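Heltmont Seed Starting Kit

Three deep trays, a bag of fine coir mix and 20 packets of vegetable and herb seed, picked for small plots, shared beds and sunny balconies. We love this kit! It came out of our own community beds, where we wanted sturdy trays that a whole row of gardeners could pass along from one spring to the next.

The trays are thick enough to carry full with one hand — no sagging in the middle — and they rinse clean with a garden hose.

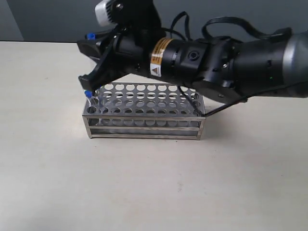
Stainless steel rack on a pale beige tabletop, with a black two-finger gripper over it.

Seed choices change with the season. The fall set ships through November and leans on kale, spinach and garlic chives. Spring brings tomatoes, basil and a really lovely climbing bean.

Item no. 215
Kit weight: 3 pounds
Garden groups: ask Siiri Heiskanen about bulk orders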